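## About Goditz Music

Jin-sol Won started teaching cello in the back of a dry cleaner in Fatasville, where the rent was low and the presses hissed in something close to 3/4. The dry cleaner has moved on. We took over the lease, then the unit next door, and the school now has five teachers and 288 students, the youngest of whom would like it known that she is almost six.

We teach cello, viola, piano and classical guitar. We don't teach drums. People ask, and the dentist upstairs has asked us to keep saying no.

Lessons run 30 or 45 minutes, in our rooms on Mancuso Street or at your home if you live within 8 miles. Home students need a chair without arms, a music stand and a dog who can be reasoned with.

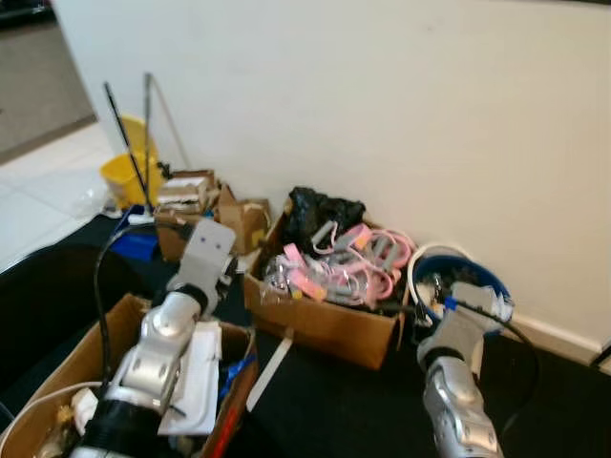 Adults are welcome and make up a good third of the school. Most of them arrive apologizing for their hands, their age or a recorder they played in fourth grade. We've heard worse — usually from ourselves, on a Monday morning before coffee.

New students get a trial lesson with whichever teacher has the opening, and can switch later with no hard feelings and only a little sighing. We follow the Grinik books for the first year of cello and viola. After that, you and your teacher pick the music, and one of you will want the theme from a movie about a shipwreck.

There's a recital every May. It's optional for students and, we suppose, for parents. Our lending library holds over 400 scores, several of them returned on time.

To set up a trial lesson, call the office after 2 p.m. or leave a note in the door slot. Jin-sol still reads every one.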